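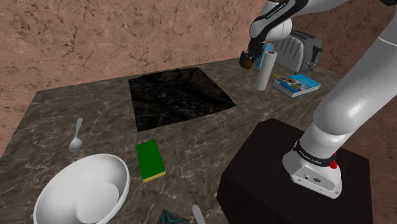 Kukau Kitchen Pack for simulated manipulation: review

June 27, 2020

Print this page | E-mail this article

Kukau sells scene packs for people who train or test robot arms in simulation. The Kitchen Pack is its second release, after a warehouse set that we found thin, and covers worktop tasks only: pick, place, push, wipe and stack. There are no cupboards, no drawers and no running water. The licence costs 356 pounds per seat per year, and the download contains 2,193 object models with a matching collision mesh for each.

We ran it for 14 days on a desktop machine with a single mid-range graphics card. The pack loads into Rultier, the physics engine most of its buyers will already have, and a converter is supplied for Idach. We used Rultier for everything reported here except the export test.

Installation

The installer unpacks without trouble but writes to a fixed folder, and changing that afterwards means editing two configuration files by hand. The manual gives the wrong name for one of them. Once the paths were right, the first scene opened in under a minute.

Scene generation

A scene is made from a worktop, walls, an arm on its pedestal and a random draw of objects. The user sets the number of objects, the allowed overlap and a seed. The same seed gave the same layout every time we tried it, including after a restart.

The draw takes little notice of what belongs together. One of our layouts put a toaster, a blue book, a paper roll, a sponge and a large white bowl on the same counter, with a flat black cooktop panel in the middle. For training a grasping policy this is useful clutter. Anyone who wants tidy, believable kitchens will have to write placement rules, and the rule format is poorly documented.

Surface materials are drawn separately from the objects. The stone sets are the strongest, with irregular veins and no obvious tiling at normal working distance. They can also be too busy. A grey and brown mottled counter against a cracked pinkish-brown wall is a hard background for a segmentation network, and our detection scores fell noticeably on scenes of that type. Users can give each material a weight, and we recommend reducing the heavy stone patterns early in training.

Arm and gripper

The arm model is good. Casing seams, screw holes and the small lettering on the collar are all present, and joint limits are enforced. The gripper is less satisfactory. It is black, and under the default lighting its details sink into shadow, which makes it difficult to judge by eye whether the fingers have closed properly on a dark object. Raising the fill light helps. Contact forces can be logged, and we came to rely on the log over the viewer.

Physics

Rigid objects behave well. Spoons settle flat, bowls rock and come to rest in a plausible time, and the books slide without jitter. Soft objects are not soft: the sponge is a rigid block with a high friction value, so a wiping task trains the path of the arm and nothing else. The paper rolls do not unwind. Both limits are stated in the manual, though not on the sales page.

Thin items caused most of our failed grasps. Pencils and spoon handles have collision meshes slightly thicker than the visible shape, and the fingers stop short of what appears to be the surface. Reducing the contact margin cured this at the cost of slower simulation.

Speed

With the viewer off we completed roughly 2,000 grasp attempts overnight. Turning on full reflections for glossy surfaces such as the cooktop cut the rate by more than half - leave them off unless the camera images are being used.

Export to Idach

Geometry and positions came across correctly. Friction values did not, and had to be entered again from the supplied table.

Alternatives

The Yakubu worktop set is cheaper and has better placement rules, but far fewer objects and plain surfaces only. Teams working on planning may prefer it. For vision work the Kukau pack has the wider range.

Verdict

Recommended for grasping and detection in clutter. Not recommended for wiping, folding or anything else that depends on soft materials. Kukau lists a correction to the Idach converter as planned, without a date.

Shares: 14 | Comments: 0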